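How does a cupboard door open?

Push a door and it swings, but it does not fall down. Why? The secret is the hinge. A hinge is two small pieces of metal joined by a pin. One piece holds the cupboard and the other holds the door. The pin lets the door turn, like your elbow lets your arm bend.

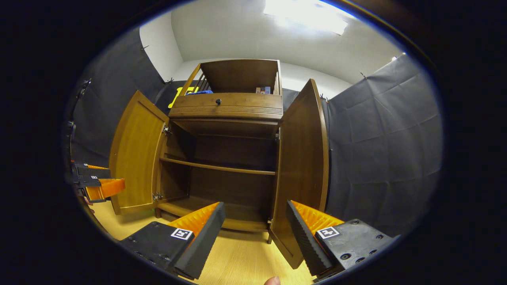 A drawer has no hinges. It moves straight out and straight back. You hold the knob and pull gently.

Inside many cupboards there is a shelf. It makes two floors from one space, so small things can stand above and below. Heavy things are better at the bottom, then the cupboard stands more steady. 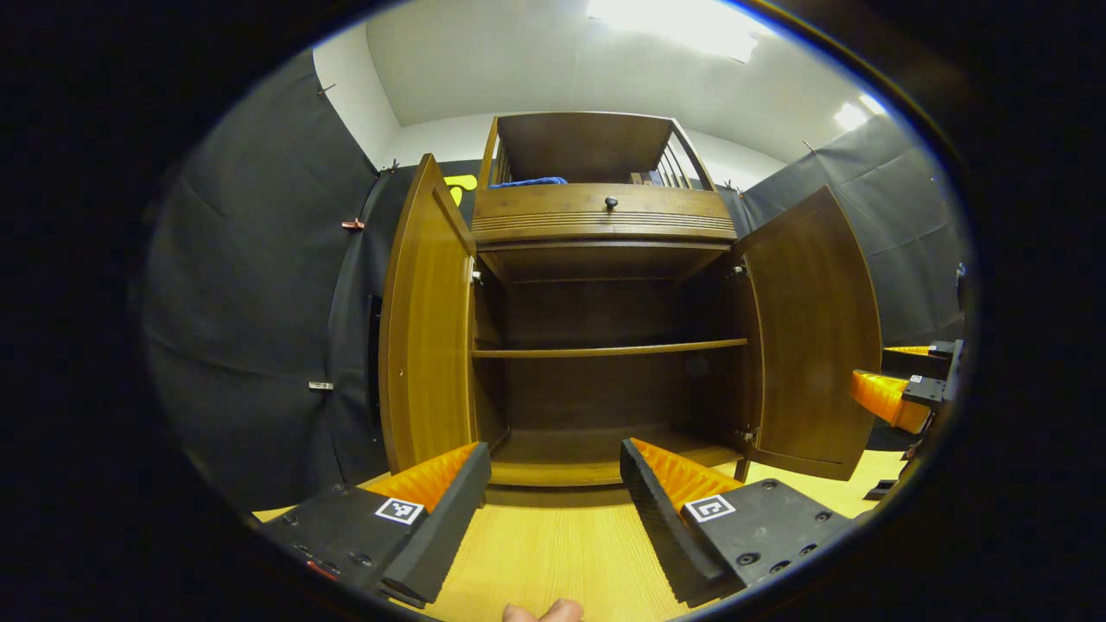
A wooden cabinet with both doors open. The shelf is empty.

Try it at home: open one door slowly and look for the hinges. How many can you find?

Text: Elżbieta Gajewski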